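Section 4: The Sink, the Rack and the Yellow Panel

This section covers the sink end of the kitchen at the Clana flat. If you have skipped straight here because something is dripping, go to 4.5 and come back when you are calmer.

4.1 Before you start

You will need washing-up liquid, a soft cloth, a dry tea towel and somewhere to put your rings. The cupboard under the sink holds the first three. Rings go in your pocket, which is further from the plughole than the worktop is.

The worktop is white and glossy and was chosen by someone who does not drink tea. Treat it accordingly.

CAUTION: No scouring powder, wire wool or green-backed sponges on the worktop, the sink or the yellow panel. The previous tenants left one patch of scratches behind the kettle and we have agreed to call it character. A second patch will be called a deduction.

4.2 Setting up the rack

The drying rack lives inside the sink, at the right-hand end. People have tried it on the worktop, where it drains on to the worktop, and then on to the floor, and then into the flat belonging to Mr MacAulay downstairs.

1. Empty the sink. All of it, including the teaspoon.
2. Wipe the right-hand end with the cloth. Grit under the rack leaves marks in the steel.
3. Lower the rack in with both hands, tines upwards. If you find yourself looking at a sort of cage, it is upside down.
4. Press gently on each corner. A slight rock is allowed. A lurch means something is underneath it, and you will find it is the teaspoon from step 1.
5. Leave the main basin clear for washing.

Note: The rack need not be dead straight. It has never been dead straight. Dadow, who supplied it, sent a replacement in June and that one isn't straight either.

4.3 Loading

1. Start with plates, at the left of the rack, and work to the right.
2. Stand each plate upright between two tines. If it leans, move it along a slot and try again.
3. Leave an empty slot between dinner plates. They dry faster, and they don't clink every time somebody shuts the front door.
4. Bowls next, tilted so they can't hold water.
5. Glasses last, upside down, and only if there is room. If there isn't, dry them with the tea towel like our grandparents did.

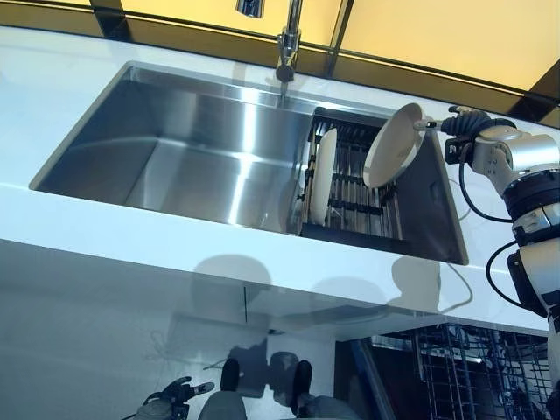
Fig. 7. Plate upright in the rack, main basin kept clear.

Pans do not go in the rack. The big Vellis casserole certainly doesn't: it weighs more than the rack does, and the last time it was balanced on top the whole lot went over at two in the morning. Wash it, dry it by hand and put it back on the bottom shelf. Sharp knives are also dried by hand, one at a time, and never left lying in soapy water for the next person to discover.

Note: The rack is for drying, and storage is what the cupboards are for. Crockery is expected to move on by the next meal. There is a school of thought that if you take a plate out of the rack, eat off it, wash it and put it back, the cupboard is unnecessary. The school has one pupil and he knows who he is.

4.4 Cleaning the sink and the panel

Do this weekly, or sooner if you can write your name in it.

1. Lift the rack out and stand it on a folded towel.
2. Squirt a little washing-up liquid on the damp cloth and wipe the basin in straight lines, following the grain of the steel. Circles show. You would think they wouldn't.
3. Pay attention to the corners. They are properly square, which looked very smart in the brochure, and they collect rice.
4. Rinse, then dry with the tea towel. Skipping this gives you water spots, and the tap will have them too.
5. Wipe the panel behind the sink from the top down with a clean damp cloth. Being yellow, it is kind to turmeric and unkind to everything else.
6. Run a corner of the cloth along the join where the panel meets the worktop. Don't dig at it with a knife. If the seal starts to lift, report it.
7. Put the rack back as in 4.2.

CAUTION: Never use bleach and vinegar together, here or anywhere else. Neither is needed for this job.

4.5 If something is wrong

The sink drains slowly. Check the strainer first. It is rice. If it isn't rice, pour a kettle's worth of hot tap water down, wait a few minutes and try again. Please don't use drain crystals without asking.

The tap drips. Make sure the lever is fully closed, with a firm push and no more. If it goes on dripping, put a cloth in the basin to stop the noise and report it.

The rack has rust spots. The coating has chipped. Keep plates off that part and ask for a new rack. Do not touch it up with a marker pen. It comes off on the plates, and from there on to the toast.

Water is coming out from under the sink. Turn the valve at the back of the cupboard clockwise until it stops, put the washing-up bowl underneath and ring straight away, whatever the hour. Then go down and warn Mr MacAulay, who will already be on the stairs.

Repairs and complaints go to Gavin Strachan, flat 17. Leave a note under the door if he is out. Notes about the teaspoon will be read but not answered.

Section last revised 2019-04-26. Section 5 deals with the oven, and is longer.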